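Section 7: Stopped transfer with a load in the gripper
Jestau two-arm station, steamer task
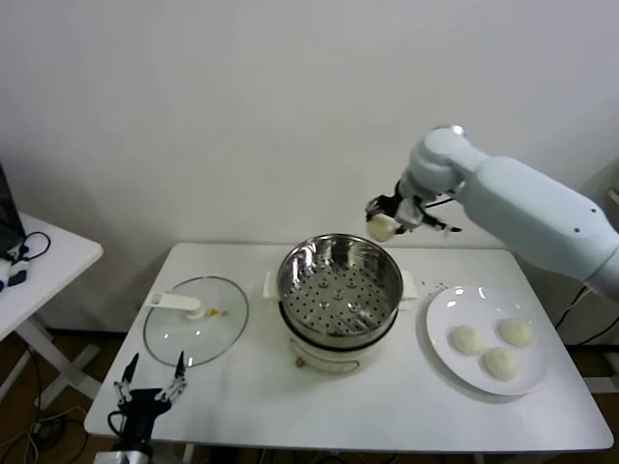 7.1 When this section applies

Follow this procedure when the right arm halts during a transfer between the plate and the steamer basket and the gripper still holds a bun. The controller shows "Transfer held" and the station lamp changes to amber. The left arm is held at the same moment and will not move until the fault has been cleared.

The fault is raised when the grip reading leaves its permitted band for longer than 200 milliseconds. The usual causes are a bun that has slipped between the fingers, a residue of dough on the finger pads, or a cable pulling on the gripper as the wrist turns.

CAUTION: The arm remains powered while held. Do not reach beneath the gripper or into the steamer basket until step 3 is complete.

CAUTION: The basket and its rim may be hot enough to burn. Use the steamer handles only, and wear heat-resistant gloves.

7.2 Clearing the fault

1. Press Hold on the pendant, even if the arm has already stopped. Confirm that both arms are listed as held.

2. Switch off the steamer and isolate it at the wall. Keep your face and forearms away from the open basket.

3. Set the pendant to Manual and limit the speed to 100 mm per second. Raise the right arm straight up until the gripper is well clear of the basket rim, then move it sideways over bare table. Press the emergency stop.

4. Hold a tray under the bun. Release the emergency stop, open the gripper from the pendant with your free hand kept outside the fingers, then press the emergency stop again. Discard the bun.

5. Inspect the finger pads. Remove any dough with a damp cloth. Replace pads that are split or glazed.

6. Follow the gripper cable back along the arm. It should have enough slack for a full turn of the wrist and should not touch the basket at any point.

7. Clear crumbs from the table and check that the glass lid lies flat, outside the path of both arms.

8. Release the emergency stop, select Home, and run one transfer at reduced speed with the steamer off.

Note: Do not use Resume after this fault. Resume returns the arm to its last stored position – this may be directly above the basket.

7.3 If the fault returns

Take the station out of use if the fault occurs twice in one session. Record the fault code (755 or 1,250), the step at which the arm stopped and the condition of the pads, and send the record to Ramil Catacutan at Skerkham.

Procedure last revised 10 October 2021.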